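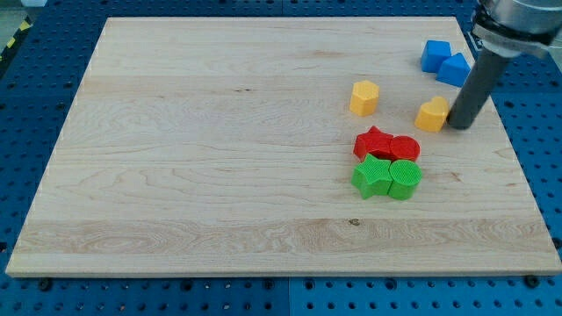

Blocks again. I said I'd get the shape sets sorted before August and here we are, evening, still at it.

Went with color first this time. Green star and green cylinder together, red star and red cylinder behind them, stars on the left. The yellows are a hexagon and a heart and they dont pair up with anything, so they get their own spot for now - probably the Hokemum tin, if the lid still shuts.

Desta says sort by shape, all the stars in one bag. Tried that last year. Took forever to find a missing piece, and Edeltraud had 3 half sets out on loan by the end of it. So color it is.

Still to do: labels, a wipe down, and the big crate from Verena - more than 500 pieces in there, no idea what's in the bottom. Might count it, might not. Also need new bags, the old ones split at teh corners.

More tomorrow if I get a minute.

Recent posts
Verena's crate, part one
Bags or tins?
101 puzzle pieces and no box

Contact | © Ambros Schwaiger | Back to top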